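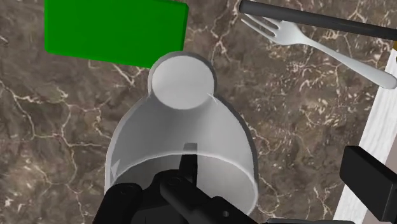 Why does my wrist camera policy get slower the longer an episode runs in the simulator?

Most likely the observation buffer is never being trimmed, so every step copies a longer history than the one before. Set a maximum length on it and the step time should stay flat.

Ticket log, Denden sim client
Opened by Wai-kit Liao, April 8, 2018
Status: open, workaround in place

Right, so I've been running the kitchen counter set on the Widatis build and the first few hundred steps are lovely. Then at step 494 the planner starts missing its deadline and the arm goes all jerky (horrible to watch!). Same seed, same step, three times in a row.

What I tried first: turned the marble texture down to the lowest setting, as I was convinced it was the renderer. No change at all. Then I swapped the Riis planner for the plain one and it still crawled, so I've stopped blaming Riis.

Next I logged the step loop and there it was – the copy call creeping up and up while everything else sat still. The config says history_max: 600, but the client reads history_limit. Wrong key, no warning, so it just keeps the lot.

Workaround: put history_limit: 400 in your local file and restart the client. A reload on its own won't pick it up, I got caught by that twice.

Still to do: make the loader shout about keys it doesn't know, and check whether the Zerkbridge adapter has the same mix-up. I've only looked at the left arm config so far, so if you're on the right one please have a look at yours and add a note here.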